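Boletín de la asociación vecinal de Liltthorpe
Rincón de la casa

Doblar, meter en bolsa y olvidarse

Queridas vecinas, queridos vecinos: cada año, cuando aprieta el calor y empiezan a salir las maletas de los armarios, me llegan las mismas preguntas sobre cómo guardar la ropa para que no salga hecha un acordeón. Este verano han sido tantas que he decidido dedicarle el rincón entero, y pido perdón de antemano si me alargo, porque ya sabéis que con estas cosas me caliento yo solo y no hay quien me pare.

Empiezo por lo que más me piden, las camisetas de rayas. En mi casa son una plaga (buena plaga, no me quejo), y tienen una virtud enorme para quien está aprendiendo a doblar: la raya avisa. Si al hacer el primer pliegue las líneas de arriba no van paralelas a las de abajo, se ve enseguida y se corrige con un tironcito. Con una camiseta lisa uno no se entera hasta que la saca de la maleta. A mis nietos les enseñé con rayas y ahora doblan mejor que yo, que tampoco era tan difícil.

Yo sigo el método que me explicó hace años Remigiusz Witkowska cuando todavía vivía en la calle de arriba: la prenda boca abajo, los dos lados hacia el centro, las mangas recogidas encima y luego por la mitad desde abajo. Queda un rectángulo más o menos decente. Más o menos, digo, y con eso basta. No estamos montando un escaparate, y la ropa va a pasar unas cuantas horas apretada entre los zapatos y el neceser.
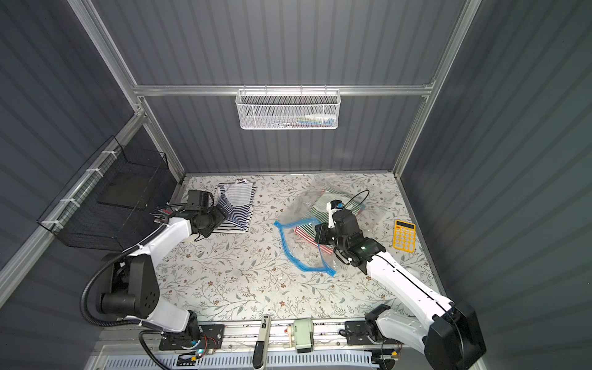
Después viene la bolsa. Las de plástico transparente con cierre de cremallera me parecen lo mejor que se ha inventado para viajar, y mira que fui reacio. Se ve lo que hay dentro sin abrirla, se aplasta bien y, si se derrama el champú, la ropa ni se entera. El truco está en dejar la bolsa tumbada sobre la mesa, abrirla de par en par, meter las prendas ya dobladas hasta el fondo y pasar la mano abierta desde abajo hacia el cierre para que salga el aire. Despacio, por favor. Eugeniusz Pawłowska lo hace sentándose encima y ha reventado ya 3 bolsas, aunque él lo niega.

Dos prendas finas por bolsa es mi medida. Hay quien mete cuatro o cinco y luego no hay manera de cerrar. Me gusta además repartirlas por colores o por días, según el viaje: para una escapada corta a Manninen, por días; para la quincena en la playa, por colores, que así cada cual encuentra lo suyo sin vaciar la maleta en la cama.

Un detalle sobre la mesa, ya que me lo preguntó una lectora: sí, poned algo debajo. Un mantel, un hule, lo que tengáis a mano. La ropa resbala menos y no se mancha con los restos del desayuno. Y si vais a calcular el peso del equipaje, tened a mano la calculadora y apuntad lo que pesa cada bolsa. Mi juego de verano suma 611 gramos por bolsa grande, y desde que lo sé no he vuelto a abrir la maleta en el mostrador del aeropuerto —una vergüenza que no le deseo a nadie.

En octubre hablaremos de mantas y jerséis, que tienen otra ciencia. Mientras tanto, si tenéis bolsas de sobra, podéis dejarlas en el local de la asociación; ya hemos juntado más de 142 y se reparten entre las familias que salen de campamento en agosto.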